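Wed night, late

6th August and I'm writing this on the bus because if I leave it till home I won't do it. Hand still smells of the rubber grips off the leader arms. Legs ache from standing.

So. Summer project day whatever. Table setting task. We are Loritz (table nearest the window, hot), the other lot are Parkow, and Parkow have already got theirs putting a cup on a saucer which is annoying because they started after us. Theirs drops it half the time though. I watched.

Morning was all calibration. The left arm had drifted again, it thought it was a good thumb's width higher than it was, so every grab closed on air. Redid the zero. Redid it again because I'd done it with the cable pulled tight and then the cable went slack and the whole wrist sat differently. Wrote CABLE FIRST on tape and stuck it to the base. Then spent ages on the wrist cameras, one of them kept dropping out if you so much as breathed on the plug. Swapped the plug. Fine since. Touch wood.

Got called out in front of everyone for not renaming my files. Fair enough. There were three folders called "final". Sorted it at lunch with a sandwich in the other hand, crumbs in the keyboard, 169 good runs once I'd thrown out the rubbish ones. I'd told people we had more than that. Didn't say anything. Will own up tomorrow. Probably.

The target is 422 by the end of next week. Parkow claim 1,086 but they are counting every single pick as a run and we count the whole setting as one, so it isn't the same thing at all, and I said so, maybe too loudly.

After lunch, the argument. We have been going back and forth since Monday about order. I think plate first, always, and everything else goes off the plate. The others want the arms working at the same time, one on the crockery and one on the cutlery, because it looks better at the showing and saves time. Which it does!! But the two arms get in each others way right in the middle, and when one of us is driving and the other is driving you both go for the gap and then both stop and then both go again, like people in a corridor. We hit twice today. Only a tap. Second one I felt in my teeth.

Compromise: far arm waits until the near one has backed off. Wrote it on the board. Lasted maybe ten minutes before I forgot and went in early. My fault that one.

Bowl is the problem. The plate sits flat and stays put, but the bowl is light and the sides slope, so if you pinch it too near the rim it swings, and if you come in too low you catch the plate as well and shove the lot across the table. I tried coming in from the side. Tried it slow, tried it quick. Slow is worse, I wobble. Also you can half see through the plastic and I reckon the policy is going to hate that, it'll want an edge and there sort of isn't one. I said can we not just use a solid one and was told no, the whole point is it's awkward. Brilliant. 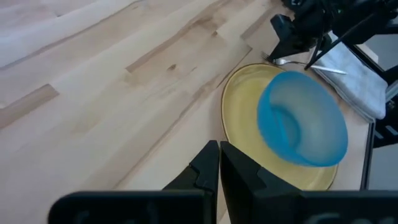

Fork is nearly as bad. Flat on the wood there's nothing to get under, so you have to come down square with the tips either side and hope. I got the knack of it by about four o'clock, you look at the handle and ignore the tines, and then it was home time for half the room and I had to give up the arm. Typical. Napkin is still a joke, we've agreed it stays folded and we only push it, no unfolding till December if there even is a December session. Shearer are doing the unfolding anyway and welcome to it.

Left the training going overnight on the Bruria machine. Only slot I could get. 29 runs held back for checking, I picked them with the shuffle this time and not just off the end of the list like last time when they were all from the same afternoon and it told us we were geniuses.

Things for tommorow
- own up about the numbers
- more tape
- borrow the small allen key back off Parkow
- bowl, bowl, bowl. start further away, come in level
- ask if the showing is definitely in the big hall
- eat a proper breakfast

Missed my stop writing this. Walking back now, one more thing, remember to ask who's got the spare plug for the wrist camera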